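We use cookies to keep this site running and to remember your language choice. By staying on the page you agree to this. Accept | Settings

# Lilville Clinic Letters

2018-05-28
By Lucie Cormier

Welcome, and thank you for stopping by! This is the README for the Lilville Clinic Letters, a set of plain-text letters written by law students at the Ronard School of Law during their time in our tenant help clinic. If you teach legal writing, or you run a clinic of your own and are tired of handing out the same three sample letters every fall, we hope you'll find something useful in it.

## How it came about

For years our students wrote letters to landlords, and those letters went into a filing cabinet and stayed there. Garnet Vachon, who supervised the clinic before me, had a notion that the old letters would make better teaching material than any textbook, and he was right. The trouble was that they were full of private details — names, rents, medical conditions, the ages of people's children — and you can't just photocopy that and pass it around a classroom.

So last December we sat down and began the long job of cleaning them up. Beatrice Mwaipopo wrote the rules for what had to come out, and Maëlle Sawatzky, then in her second year, did most of the typing and a great deal of the arguing over commas. I read every letter at least twice.

## What's in the folder

There are 2000 letters in all, each in its own text file, along with one spreadsheet that lists them. The letters fall into these groups:

- Repair requests (heat, water, mold, broken locks and so on)
- Security deposit demands
- Replies to notices to leave
- Requests for a change or an exception because of a disability
- Everything else, which is a bigger pile than I'd like

The spreadsheet has 9 columns. Most of them explain themselves, but `round` trips people up, so let me spell it out: it tells you which draft you're looking at. A `1` is the student's first try, before a supervisor laid eyes on it. An `F` is the version that was mailed. Anything between is a draft with comments worked in. We kept the rough ones on purpose, and my own students learn more from comparing a `1` with its `F` than from anything I say at the board.

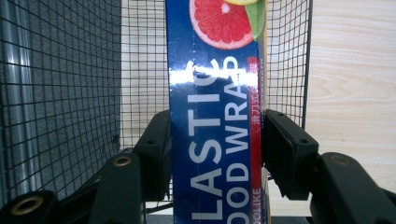

*Blue box of plastic food wrap, with grapefruit on the front.*

## What we took out

Every name of a client, landlord, neighbor or witness has been swapped for a tag such as `[TENANT]` or `[OWNER]`. Street addresses are gone. Dates have been shifted, and all the dates within one letter are shifted by the same amount, so a 30-day notice is still a 30-day notice when you count it out. Dollar amounts were left alone unless they were odd enough to point to a particular case.

Clients signed a release before their letters were considered. Where we couldn't reach someone, or where a person had any doubt at all, the letter stayed in the cabinet. Please respect that, and don't try to work out who anybody is. If you think you recognize a case, write to me and I'll pull the letter first and ask questions later.

## How to use it

Unzip the folder anywhere you like. The files are named by group and number, so `repair_0022.txt` is the 22nd letter in the repair group. Nothing needs installing. If the accents look strange on your screen, tell your program that the files are UTF-8 and they should straighten themselves out.

A few exercises that have gone over well here:

- Give half the class a first draft and half the mailed version, and have each group write down what the landlord is being asked to do, and by when.
- Hand out a letter with the last paragraph removed and let students write their own.
- Read one aloud. You'd be surprised how quickly people hear a sentence that has run on too long (mine included).
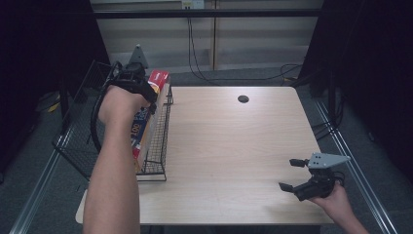

*Pale wood-grain table, with a tall box standing in the black wire mesh basket.*

## Please keep in mind

These letters are student work, and some of them are wrong. They cite rules that have since changed, they leave out things that should be there, and a handful take a tone I would now ask the writer to soften. Don't copy one and mail it! Nothing in the folder is legal advice, and the rules where you live may be quite different from ours.

The set also leans heavily toward repair requests, simply on account of who walks through our door in winter. If you want to study how deposit letters are written, you'll have fewer to choose from.

## Terms

Free for teaching and for research, in print or on a screen. Please don't sell it or post the full folder elsewhere; send people to this page instead, so they get the corrected copy.

If you mention the set in something you write, this will do nicely:

> Cormier, L., Mwaipopo, B., and Sawatzky, M. Lilville Clinic Letters. Ronard School of Law.

## Fixes and questions

Spotted a name we missed, or a letter filed in the wrong group? Send the file name and the line to Lise Doucette at the clinic desk, and she'll see that it reaches me. Missed names are fixed the same day. Misfiled letters wait until the end of the term, when I have the whole spreadsheet open anyway.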